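Grasik Documentary Festival Opens Film Submissions, Adds Archive Program

Jun 1, 2024 – The Grasik Documentary Festival is now accepting films for its next edition, which will be held in December at the Durwood cinema. Feature-length and short documentaries completed within the past two years are eligible. Films may be in any language but must have English subtitles.

The festival received 400 submissions for its last edition. Six features will be chosen for the main competition this year. Short films will be shown in two programs, one made up of first films.

New this year is Nimri, a program for documentaries built mainly from archive material: home movies, newsreels, amateur footage and family photographs. Films in Nimri may be of any length and any year of production, and restored older titles are welcome. The program is run together with the Clumetum film archive, which will lend prints from its own collection and host an afternoon talk on rights clearance for small productions.

The Durwood's main auditorium seats 200. All competition films will be screened there twice, with a discussion after the first screening when the director is able to attend. The festival covers travel and lodging for one guest per competition film. Shorts directors receive a festival pass and help with finding a place to stay.
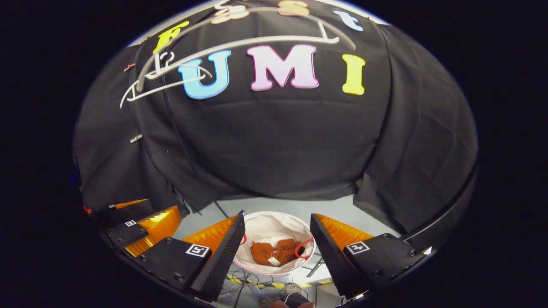
Foam letters spelling "FastUMI" on a black fabric backdrop.

Entries must be sent as an online screener with a password that stays valid until the end of the festival. A synopsis, a director's biography and a full list of archive sources, where these apply, should be included. There is no entry fee for short films or for films by students. Works in progress will be considered if picture editing is finished – temporary sound is fine at the selection stage.

Selected filmmakers will be told by email before the program is announced. Screening copies should be supplied as DCP, although the Durwood can also project 16mm and 35mm prints by arrangement.

Entry forms and full regulations are available from the Grasik festival office and on the festival website. Press accreditation will open together with ticket sales.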